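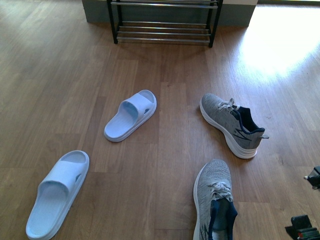
Saturday, December 28, 2019

Dredmont workshop, kiln room, heating on low. I came in to unload the glaze tests and ended up staying all day, so here's everything before I forget which tile was which.

First, the ash. Vilgot's bucket from the wood stove has now been washed three times and sieved through the 80 mesh. I know he likes it unwashed because it gives those runny streaks, but I got a rash from it in August and I'm not doing that again (gloves, everyone, please - the pink ones by the sink are split, use the blue). The washed stuff dried overnight in a bisque bowl and came out like very fine grey flour. Lovely to handle. I weighed out 626 g of it into the tall lidded tub, labelled W3, back shelf. Please don't top it up with anything else or the whole series is useless.

Tests from the last firing:

- **A1** - ash 40, feldspar 40, ball clay 20. Nice! Soft green where it's thick, a bit straw-coloured on the rim. No runs at all.
- **A2** - same again with 2% red iron. Too brown. Moushumi says it looks like gravy, and I can't unsee that now.
- **A3** - ash up to 50, feldspar 30, clay 20. Ran off the bottom of the tile and welded itself to the cookie. Gorgeous pooling though, almost blue in the texture lines.
- **A4** - meant to be A1 plus tin, but I can't swear I put the tin in. It looks exactly like A1. Redo.

All on the buff body, brushed, two coats. I tried one dipped tile as well but it slid about while I was holding it and has my thumbprint in it, so I haven't given it a number.

The firing itself was a bit odd. The controller said 2,224 F at the end (it had gone back to Fahrenheit again after the power cut, and I can never remember which button puts it right - Borghild, could you write it on the lid?). The cone on the middle shelf was down nicely, tip just touching. The bottom one was barely bending. So the bottom shelf is still running cold and I think A2 might have been down there, which would be a bit unfair on A2. I didn't write down the positions, my own fault. Next time I'm scratching T, M or B on the back of each tile before it goes in.

I had a look at the elements with a torch once it had all cooled. The lowest one has sagged out of its groove on the left side, for a good hand's length. I did NOT poke it. They go brittle once they've been fired and I snapped one on the old kiln doing precisely that. Vidar reckons it can be heated gently and pinned back, so he can have a go when he's in, with the kiln off at the wall.

Phoned Kanex about a replacement while I was thinking of it. Closed till after New Year, of course. The message said to email, so I did. The one we want is the lower element for the front loader and the part number is on the sticker inside the control box door. Last time it was 185 including the pins, and I'd be surprised if it's still that.

Afternoon: mixed a bigger batch of A1, enough for a small bucket. Added the water first and then the dry stuff on top and left it alone to slake for an hour, which meant hardly any lumps. I normally get impatient and go in with the drill straight away. It went through the sieve twice. It's a touch thick, like single cream on the turn, and I've left it that way because it'll want thinning in small steps. The ash keeps giving off soluble stuff for days, even washed, so it may well be a different thickness by Monday. Stir it properly from the bottom before you judge it!

I did six of Cempaka's small bowls with it - she said I could, she's not keen on that batch - three poured inside and dipped outside, three dipped in one go with the tongs. The tong marks were a pain. I dabbed them over with a brush and rubbed them down when they'd dried, mask on. We'll see if they heal. I left a good finger's width bare at the foot on all of them after what happened with A3.

Things I want to try next:

1. A3 again, but only on the top third of the tile, with A1 below to catch it.
2. A1 with the tin really in it this time. Tick it off on the sheet AS it goes in.
3. Half a percent of iron in A1. The two percent was heavy-handed.
4. The same three on the white body, if there's any left in the Trundard bin. It looked pretty dry when I lifted the lid, so I've put a wet towel over it and shut it up tight.

Oh, and the ball clay is nearly finished, there's one decent scoop in the bag. I've put it on the order list under the wax resist. If somebody orders before I do, get the big bag, the small ones are daft money.

Tiles are on the windowsill in order, left to right. A3 is still stuck to its cookie and I've left it like that, it's quite handsome.

Batch A1 bucket: lid on, under the bench, has a strip of yellow tape. Cempaka's bowls are on the top rack drying and aren't ready to be moved yet.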